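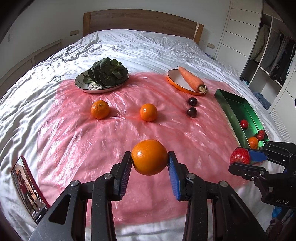

Good afternoon, and thank you to Imani Castellanos for the invitation. My name is Wissam Sabbagh and I work in the sorting department at Darwish, where we pack fruit and vegetables for shops and hotels. I want to speak today about the people in my department and what changed for them when a part of the sorting became automatic. Everything starts with the hand, so please look at how the fruit is held on the first slide: the orange sits between two ribbed blue pads, and the other gripper has a red apple at the tip of its jaw. An apple and an orange do not ask for the same pressure. My colleagues know this in their fingers, but before last April they never had to say it in words.

(Pause. Let them look at the slide.)

Before the change we were 51 people on two shifts. We are still 51. I say this early because it is always the first question, and I prefer that you listen to the rest without waiting for it. Four of us do a job now that did not exist before. We call it "teaching", although the contract says "line technician, Floven system".

What the teachers do. They take the fruit with the grippers, they place it, they repeat. Then they check which attempts are good enough to keep. In the first month Tala Abou Jaoude checked 1287 of them, and she wrote a note for each one she refused. "Too close to the stem." "Held too long." These notes became our training book for new workers also – I did not expect this.

(Tell the plum story here if there is time. Short version only!)

Now the difficult part. Samer Qaisi has packed plums for many years and he was the fastest on the line. When the machine came to his station, he told me: "Now I am watching somebody slow do my work." I had no good answer. He did not want to be a teacher. We moved him to quality control, where he decides what goes back, and he accepted, but he says he misses the speed. I think we must write such things in our reports, next to the numbers.

Other changes, quickly:

The noise is lower, so people talk more. The break is now the same for everybody, at 10:30, and some do not like it. Wrist pain is less on the apple side. On the leafy vegetables nothing changed, these are still packed by hand, and the people there feel a little forgotten. They asked for a meeting, and it will be on Wednesday.

(Slow down here.)

What I would do differently. I would ask the packers before choosing the pads for the grippers. Guangming Dai from Lovus visited us after 2 weeks and asked the packers which fruit they are afraid to drop. We had never asked it. The answers took one page, and we changed the order of the work because of that page.

I will stop here and take questions. If somebody asks about the cost, please send them to my manager, I do not have these figures with me.

14 shares
3 comments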